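3.2. Niveles de ruido y percepción de los ocupantes

En los tres edificios del estudio se ha medido el nivel sonoro durante la jornada completa, con los sonómetros situados a la altura del oído de una persona sentada. La nave de Florcombe es la más grande y tiene el techo sin revestir, mientras que en Gestuscombe y en Queiroz se conservan los tabiques de la antigua distribución. Esta diferencia es importante para leer los resultados, porque el tiempo de reverberación en Florcombe resultó claramente más largo en las bandas graves.

El cuestionario fue respondido por 178 ocupantes en el mes de mayo. Constaba de 6 preguntas cerradas y una abierta, en la cual se pedía indicar la fuente de ruido más molesta. Las respuestas abiertas se codificaron dos veces, y los desacuerdos se resolvieron por discusión.

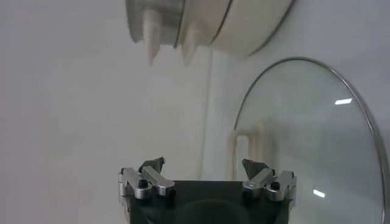

Figura 3. Pinza de dos dedos, abierta, vista desde arriba.

La fuente más citada fue la conversación de otras personas, por delante de la ventilación y del tráfico exterior. Este resultado coincide con lo que se conoce de las oficinas abiertas, aunque en nuestro caso los locales tienen un uso mixto y la comparación debe hacerse con prudencia. Los ocupantes de Queiroz mencionaron además las pisadas de la planta superior, un problema que las mediciones de ruido aéreo no recogen de manera adecuada.

No encontramos una relación simple entre el nivel equivalente y la molestia declarada. Dos salas con niveles casi iguales recibieron valoraciones muy distintas, y la variable que mejor separa ambos casos es la inteligibilidad de la palabra a distancia. Por este motivo, en el apartado 3.3 se presenta el índice de transmisión del habla para cada sala, calculado con las puertas cerradas.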